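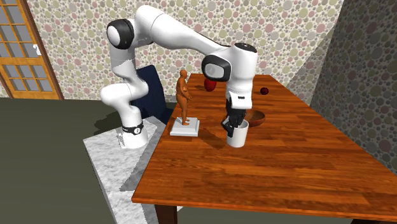

A white cup on a wooden table.

Clarkdale cafes to share cups from October
2 min read

Takeaway coffee drinkers in Clarkdale will be able to borrow a cup from one cafe and return it to another under a trial starting in October.

The trial will run in 40 cafes, most of them along Chow Street and near the Skollow railway station. Customers pay a $2 deposit and get it back when they return the cup to any cafe taking part. Cups kept longer than 99 days will not be refunded.

Clarkdale council approved the trial after a survey of residents drew 2,147 responses. Nearly half said they owned a reusable cup but often left it at home.
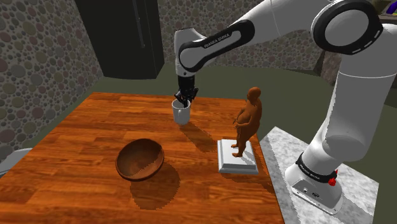
Cafes can lend their own mugs or use the shared stock.

Returned cups will be washed on site. Smaller cafes without a commercial dishwasher can send theirs to a depot in Darkora, with a pick-up each morning before 6 am.

Cafes will still be allowed to sell disposable cups during the trial, and prices for coffee are set by each business. Some owners have asked who will pay for breakages — the council says it will replace damaged stock for the first two months and then review the cost.

A list of cafes will go up at the library and on the council website before the start date.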